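Junio. Sigo con la pinza de mano

Hoy tocó probar en el dormitorio, con la ropa de verdad.
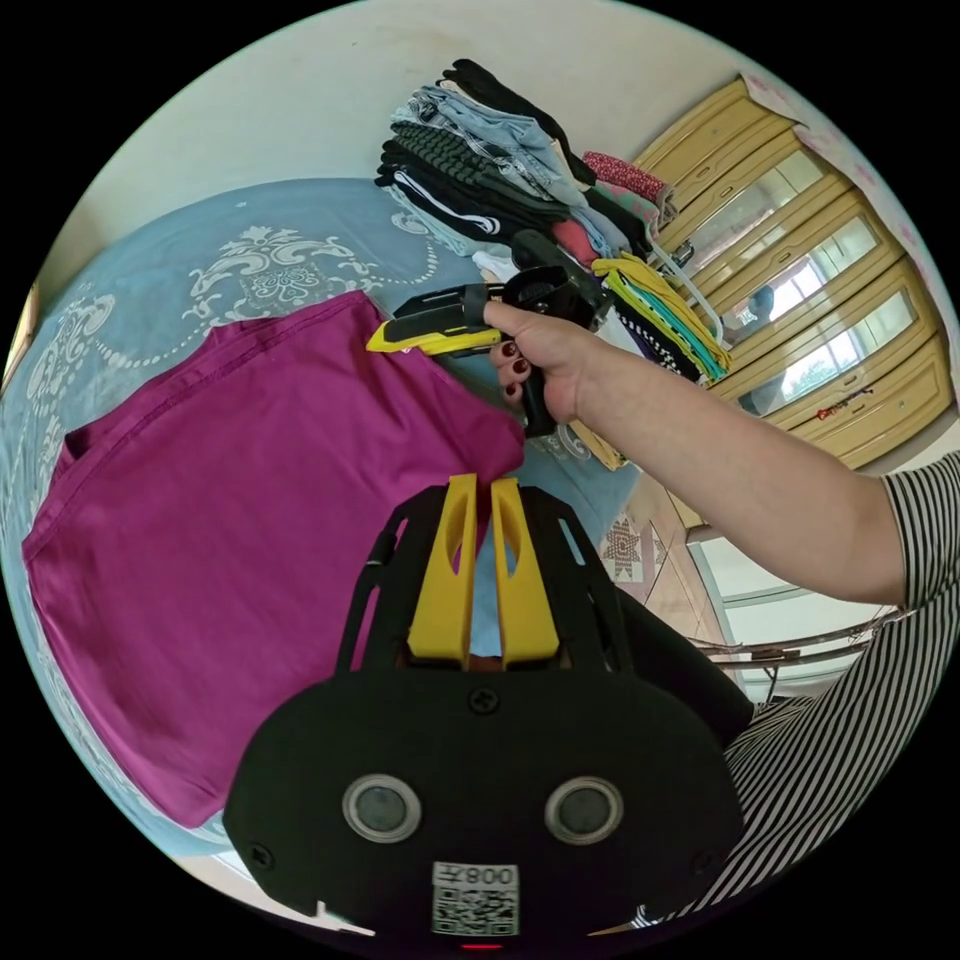
La camiseta magenta sobre la colcha, con la pinza número 008.

Empecé a las 14 con el montón sin tocar. En la mesa del taller llevaba días doblando el mismo trapo y ya no me decía nada nuevo. La colcha es otra cosa: cede, se arruga con la prenda y los dedos se hunden un poco antes de cerrar. Con la mesa podía calcular la altura a ojo. En la cama tengo que bajar despacio hasta notar el colchón y subir un poco antes de apretar.

Los dedos amarillos son la tercera versión. Los primeros eran macizos y resbalaban en el algodón. Estos, con la ranura larga en medio, flexionan lo justo. Los hice con el archivo de Flomunico, cambiando solo el grosor, y los imprimí en el taller de Nirnport. Duygu Yurt me dijo que probara a lijar la cara interior con grano 1000 y luego con 2000. Probé uno con cada grano y me quedo con el de 1000; el otro quedó tan liso que la tela se escapaba.

El mango tipo pistola va mejor que el recto. Después de una hora con el recto me dolía la muñeca, y hoy he aguantado toda la tarde. Falta mover el gatillo hacia atrás, porque tengo los dedos cortos y cierro con la punta.

Registro de la tarde, para no perderlo:
Camisetas: bien por el bajo, mal por el cuello. La costura hace de tope y la pinza coge dos capas.
Vaqueros: pesan demasiado para una sola pinza. Se levantan, pero giran.
Punto: lo dejo para otro día, se engancha en el borde de la ranura. Hay que redondear esa arista.

El contador de cierres va por 973 desde que puse el muelle de Laxdal. Todavía vuelve a su sitio, aunque noto algo de juego en el dedo izquierdo. Puede ser el tornillo. Lo apreté un cuarto de vuelta y sigue igual — mañana lo desmonto y miro si el agujero se ha agrandado.

El programa de Drerna guardó todo menos la primera toma, que se cortó al arrancar. La repetí al final, con menos luz, y no sé si servirá junto con las demás. La he apuntado aparte.

Pendiente: redondear la arista, mover el gatillo, pedir más tornillos negros cortos y guardar la ropa en el armario antes de cenar.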